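台所で使うロボットアームの作業規則をつくる
課題研究報告書
Jummai Akpan
Clestberg校 機械システム専攻
提出日 2020年12月11日

1 はじめに

この報告書では、台所の作業台で小型のロボットアームを動かすときの規則について書きます。私たちの班は、Gindport実習棟の台所で、コップや容器をつかんで別の場所に置く作業をロボットに練習させています。アームの名前はIsahで、手首の部分に小さいカメラがついています。人が操縦装置で動かして、そのときのカメラの映像と関節の角度を記録します。この記録を以下では「操作記録」と呼びます。

はじめの計画では、私の担当は操作記録を集めることだけでした。しかし8月に作業を始めてから、操縦する人によって準備のしかたがかなり違うことに気がつきました。ある人は流しの水をふいてから始めます。ある人はふきません。非常停止ボタンを手の届くところに置く人もいますし、棚の上に置いたままの人もいます。指導の先生と相談して、私の課題研究の題目を「作業規則の作成と試行」に変更しました。

報告書の構成を説明します。2で既存の規格について調べたことを書き、3で台所の危険を整理します。4が規則の内容、5が試行の結果です。6には、まだ解決していない問題を書きました。規則の全文は最後の付録にあります。

2 調べた規格と資料

ロボットの安全に関する規格として、産業用ロボットのISO 10218、協働ロボットのISO/TS 15066、生活支援ロボットのISO 13482の三つを調べました。また、機械全般のリスクアセスメントの考え方としてISO 12100を読みました。私は日本語の規格文書を読むことに慣れていないので、英語版と並べて読みました。「保護方策」「残留リスク」「意図する使用」などの言葉は、この作業ではじめて正しく覚えました。

三つのロボットの規格のうち、どれが私たちの作業に合うのかは簡単に決められませんでした。Isahは工場で使うものではありませんが、動かし方は産業用の教示作業に似ています。一方で、場所は台所で、まわりにあるものは家庭のものです。私たちは製品を作る会社ではないので、規格への適合を主張する必要はありません。そこで、規格は考え方を借りるための資料として使うことにしました。

もっとも役に立ったのは、ISO 12100にある、リスクを減らす順番の考え方です。最初に設計で危険をなくすことを考え、次に防護装置などで守り、それでも残ったものについて使用者に情報を伝えます。私の最初の案は「気をつけること」という文ばかりでした。先生に見せたところ、「これは全部、三番目の方法ですね」と言われました。そのとおりでしたので、書き直しました。

アームの販売元であるGrarovの取扱説明書も読みました。説明書には設置と電源と非常停止のことが詳しく書いてあります。ただし、水のある場所で使うときの説明は一行だけで、「本体に水がかからないようにしてください」とあります。どのくらい水から離せばよいのかは、自分たちで決めなければなりませんでした。

3 台所での危険の整理

危険の整理は班で二回行いました。一回目は会議室で、思いつくものを紙に書きました。二回目は台所に行って、アームの電源を切った状態で、手でアームを動かしながら確認しました。二回目のほうがずっと多く見つかりました。会議室では「水」と一言で書いていたものが、台所に行くと、流しの中の水、台の上の水滴、コップの中に残った水、ぬれた手、というように分かれました。

整理の結果は、次の四つの群にまとめました。

一つ目は、人とアームの接触です。記録をとる人は、一回ごとに物を元の位置にもどします。このとき手がアームの動く範囲に入ります。操縦する人が、もどす作業が終わったと思って動かし始めると、手にぶつかります。Isahの力は大きくありませんが、指をはさむとけがをします。

二つ目は、物の落下と破損です。陶器のコップやガラスの皿は、落ちると割れます。割れた破片が流しの中に入ると、見つけにくくなります。また、流しのふちは台の面と高さや傾きが違うことがあり、その上に物を置くと安定しません。

三つ目は、水と電気です。手首のカメラの配線はアームの外側を通っています。アームが流しの上に伸びると、配線も流しの上に来ます。蛇口が開いているときにこの姿勢になることは、必ず避けなければなりません。

四つ目は、記録の質に関するものです。これは人の安全とは直接の関係がありませんが、規則の中に入れることにしました。たとえば手首のカメラは視野がせまいので、物の一部だけが映ることがよくあります。操縦者がカメラの映像だけを見ていると、見えていない部分がほかの物にぶつかります。つまり、記録の質の問題と安全の問題は、同じ原因から起こることがあります。別の書類に分けると片方しか読まれないと思いましたので、一つの規則にまとめました。

それぞれの危険について、けがや損害の大きさと、起こりやすさを、大・中・小で評価しました。点数で計算する方法も試しましたが、班員の間で点数のつけ方がそろわず、議論が数字の話ばかりになりましたので、やめました。大・中・小なら、意見が違うときにその理由を話すことができました。

評価で意見が分かれたのは、流しのふちの扱いです。操縦に慣れている班員は「中」、新しく入った班員は「大」と言いました。私は「大」を採用しました。規則は、慣れていない人が最初に読むものだからです。

4 規則の内容

4.1 作業範囲

まず、アームが動いてよい範囲を決めました。台の上に色のついたテープをはり、テープの内側だけに物を置きます。物を置く位置は、台の手前の端から300 mm以上離すことにしました。手前の端に近い物は、アームがつかみそこねたときに床に落ちるからです。

床にもテープをはりました。アームの根元から2000 mmの線の内側に入ってよい人は、操縦者と補助者の二人だけです。見学の人はこの線の外に立ちます。この距離はアームの長さから見ると大きすぎるという意見がありました。しかし、見学の人は話しながら少しずつ近づいてきますので、大きくとっておくほうが運用しやすいと考えました。

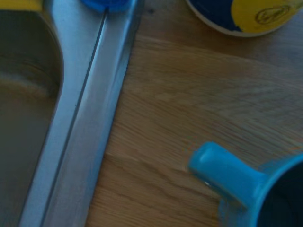 流しの近くで物を扱うときは、範囲の決め方がもう少し細かくなります。私たちは台所を「台の上」「流しのふち」「流しの中」の三つの区域に分けました。台の上は通常の区域で、物を置いてもつかんでもよいです。流しのふちは通過だけの区域とし、課題の指示書に書いてある場合を除いて、ここに物を置くことを禁止しました。流しの中は、蛇口の元栓が閉まっていることを補助者が確認してから使う区域です。

元栓を閉めるという規則は、2で書いた順番の考え方から出てきました。最初の案は「蛇口を開けないこと」でした。けれども、元栓を閉めておけば、だれかがまちがえて蛇口にさわっても水は出ません。手間は少し増えますが、作業の始めに一回だけですので、班員から反対はありませんでした。

4.2 速度

操縦中の手先の速度には、ソフトウェアで上限をつけました。区域によって上限を変える案もありましたが、操縦の感覚が途中で変わると危ないという意見が出ましたので、一つの値に統一しました。上限の値は管理者だけが変更できる設定にして、変更したときは記録簿に書きます。

補助者が範囲の中に手を入れるときは、アームを停止状態にします。動作の指令を送らないだけの状態と、駆動の電源を切った状態は違います。私ははじめ、この二つを同じ「停止」という言葉で書いていました。読む人が混乱しましたので、前者を「待機」、後者を「停止」と書き分けました。日本語の文章を直してくれた班員によれば、この書き分けが一番大事な修正だったそうです。

4.3 声かけ

物をもどす作業のたびに、補助者と操縦者が声をかけ合います。補助者は「入ります」と言って、操縦者が「停止しました」と答えてから手を入れます。手を出したら「出ました」と言います。操縦者は「動かします」と言ってから再開します。

この手順は、はじめのうち少し恥ずかしいという感想がありました。私自身も、発音に自信がない言葉を何度も大きい声で言うのは苦手でした。そこで、できるだけ短くて聞きまちがいの少ない言葉を選びました。「はい」だけの返事は、何に対する返事かわからないことがあるので使いません。

4.4 物の準備

割れる物は、決められた練習が終わった操縦者だけが使います。練習の間は、樹脂などの割れにくい容器を使います。取っ手のある物は、取っ手の向きを指示書に書いておきます。向きが書いていないと、人によってつかみやすい向きに置いてしまい、操作記録の条件がそろいません。

中に水や食べ物が入った物は使いません。洗った物を使う場合は、内側までふいてから台に置きます。表面がぬれていると、指の部分がすべりやすくなります。また、台の上の水滴は、光の反射で映像に影響することがあります。

4.5 記録と個人の情報

手首のカメラには、作業に関係のない人の顔や持ち物が映る可能性があります。台所はほかの班も使う場所ですので、記録を始める前に、台の上から名前の書いてある物や郵便物を片付けます。人が映った場合は、操作記録に印をつけて、その日のうちに担当者が確認します。確認が終わるまで、その記録を班の外に出すことはできません。

記録のファイルには、操縦者の名前のかわりに番号をつけます。番号と名前の対応表は紙で作り、先生の部屋に保管しています。

5 試行の結果

規則の第一版を使って、1000回分の操作記録をとりました。そのあとで規則を直し、第二版でさらに1000回分をとりました。合わせて2000回分です。回数を同じにしたのは、二つの版を比べやすくするためです。

ただし、この比較には弱いところがあります。第二版のとき、操縦者はすでに作業に慣れていました。ですから、第二版で問題が減ったとしても、規則がよくなったためか、人が上手になったためか、分けることができません。先生からもこの点を指摘されました。このため、この章では件数の比較をせずに、班員が書いた気づきのメモをもとにして、どの規則が守られ、どの規則が守られなかったかを報告します。

よく守られたのは、テープと元栓の規則でした。テープは見ればわかりますし、元栓は作業前の確認表に入っています。どちらも、作業の途中で思い出す必要がありません。

守られないことが多かったのは、声かけの「出ました」です。「入ります」は言うのですが、物をもどし終わると次のことを考えてしまい、出たあとの声を忘れます。第二版では、操縦者が「出ました」を聞くまで駆動の電源を入れない、と書き加えました。言い忘れても、操縦者が待っているので補助者が気づきます。メモには「待ってもらうと思い出す」という言葉がありました。

第一版で書き方が悪かったのは、流しのふちの規則です。「ふちに物を置かないこと」と書いたのですが、どこまでがふちなのかがわからないという質問が出ました。流しは金属の部分に段や溝があることが多く、人によってふちと考える場所が違います。第二版では「金属の部分はすべて、ふちまたは流しの中とみなす」と書きました。木の部分と金属の部分の境目で区別しますので、これなら映像を見ながらでも判断できます。

もう一つ、第一版になかった項目を加えました。操縦者が手首の映像だけで操縦しないという規則です。操縦者は、アーム全体が見える位置に立ちます。手首の映像は、つかむ直前の位置合わせに使います。慣れた操縦者からは、映像だけのほうが速いという反対がありました。話し合った結果、この規則は残すことにして、三か月後にもう一度検討します。

6 残った問題

一番大きい問題は、規則が人による操縦だけを対象にしていることです。来年度は、集めた操作記録で学習したプログラムでIsahを自動で動かす予定です。自動の場合は、声かけの相手がいません。どの条件で駆動の電源が入るのか、だれが停止ボタンを持つのかを、はじめから考えなおす必要があります。私の考えでは、自動運転のときは、床の線の内側にだれも入らないことから始めるのがよいと思います。

次に、照明の問題があります。この台所は夕方になると暗くなり、手首の映像がぼやけることがあります。暗いときに作業を中止する基準を決めたかったのですが、照度計を借りる時間がありませんでした。現在の規則には「物の輪郭が映像で確認できないときは中止する」と書いてあります。この書き方は操縦者の判断にまかせる部分が大きいので、測定できる基準に変えたいです。

掃除の規則も足りません。アームの指の部分は食器にふれますが、台所のほかの利用者がその食器をあとで使うかもしれません。今はロボット用の食器を別の箱に入れて分けています。箱に入れ忘れたときの扱いは、まだ決まっていません。

言葉の問題も書いておきます。班には日本語が母語ではない人が私を入れて三人います。規則は日本語と英語で作りましたが、二つの文の意味が少しずれているところがありました。たとえば英語の「should」を「してください」と訳すと、守らなくてもよいのか、必ず守るのかがわかりません。第二版では、必ず守ることは「する」「しない」、できれば守ることは「するとよい」と決めて書きました。

付録 作業規則 第二版

1 作業は操縦者と補助者の二人で行う。一人では行わない。
2 作業の前に、蛇口の元栓を閉める。補助者が確認して、確認表に名前を書く。
3 作業の前に、非常停止ボタンを操縦者の手の届くところに置き、一度押して動作を確かめる。
4 物は台の手前の端から300 mm以上離して置く。
5 アームの根元から2000 mmの線の内側には、操縦者と補助者のほかは入らない。
6 金属の部分はすべて、流しのふちまたは流しの中とみなす。指示書にない場合、ふちに物を置かない。
7 補助者は「入ります」と言い、「停止しました」を聞いてから手を入れる。
8 操縦者は「出ました」を聞くまで、駆動の電源を入れない。
9 操縦者はアーム全体が見える位置に立つ。
10 割れる物は、練習が終わった操縦者だけが扱う。
11 水や食べ物が入った物を使わない。
12 人や個人の情報が映ったときは、記録に印をつけて、その日のうちに確認を受ける。
13 物の輪郭が映像で確認できないときは、作業を中止する。
14 物が割れたときは、アームを停止し、破片を全部取りのぞくまで再開しない。流しの中も確認する。
15 作業のあとで、台と流しをふくとよい。
16 規則に書いていないことが起きたときは、停止してから相談し、記録簿に書く。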